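The Bin by the Door: One Month In 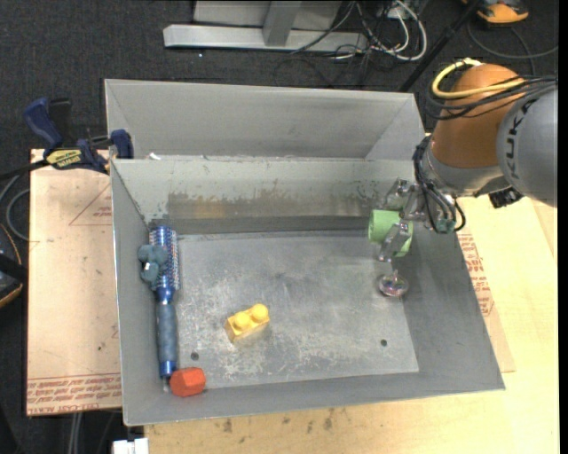
The metal bin with a hairbrush, a yellow toy brick and a few other strays.

When Kenza Hegazy proposed in the spring that Timholm should have one lost-and-found bin in place of the eleven or twelve shoeboxes, drawers and windowsills we had been using, I voted against it. I said it would turn into a junk bin inside of a week. I have been asked to report on how it's going, and I'd like it noted that I was asked twice.

So, the bin. It is gray sheet metal with a tall back, and it came out of the old Bepari hardware store when they cleared their fixtures. It is scratched all over and rusty along the back wall. Karim Tazi says the rust is only on the surface and could be rubbed off with steel wool in an afternoon. He has been saying this since November. There are also two small round holes in the floor of it, which I mention for anyone thinking of dropping in an earring. Please hand earrings to the desk.

Now for what goes into it. The idea, as it was put to us, was that people would find their keys, gloves and glasses faster. Keys and glasses have never gone in the bin, because anyone who finds keys or glasses walks them straight to the desk, as they always did. What goes in the bin is what people would otherwise have stepped over. A blue round hairbrush. A yellow toy brick, the big kind with two studs on top. A red-orange block with six sides. A dark teal lumpy thing that I take to be a toy, though two parents have looked at it for me and neither would commit.

I have nothing against any of these objects. The hairbrush is a decent one, with a shinier bright blue bit near the end of the handle, and I would want it back if it were mine. But somebody has to want it back. A brush that spends four weeks in a bin by the front door, where its owner presumably walks past, tells me that people don't look in bins.

Abdelghani Metwally disagrees, and I promised to give him his say. His view is that the shoeboxes were worse because things got put in them and then the shoeboxes got moved. That is true. The box from the upstairs hall was missing for most of a year and was found holding up one end of a shelf. He also likes that the bin is wide and low, so a child can see right down to the bottom of it without help. I'll grant that too. Children do look. They mostly look for things that belong to other children – we have had words at the door over a brick more than once – but they look.

Kenza would like to add labels: one end for toys, the other for everything else. I asked which end the teal thing would go in and we left it there.

Money, for those who read this column for the money. The bin cost us nothing. The table under it was ours already. Benjamín Paredes priced a purpose-made cabinet from Bumov, with six doors and little locks, and it came to $277 before delivery. I can't think what we have ever lost here that deserved a lock. We have $200 set aside for the entryway this year and I would sooner see it go on the doormat, which has been curling at one corner and has caught me on the same foot every Saturday since the clocks changed.

What happens next is a clear-out. The rule agreed at the last meeting is that anything unclaimed at the end of the month goes to the rummage table, apart from brushes and combs, which get thrown away. Nazar Savchuk argued that a hairbrush can be washed and passed on. It can, but I have yet to meet the person who would buy it, and he didn't offer.

If the blue brush is yours, come and get it. The same goes for the bricks and blocks, which I suspect have a set missing them somewhere. You don't need to sign for anything or describe it to me. If you can tell me what the teal one is, I'd be glad to hear that as well, even if it isn't yours.

The bin stays through the winter and we vote again at the spring meeting. I haven't changed my mind, but I did get one glove back.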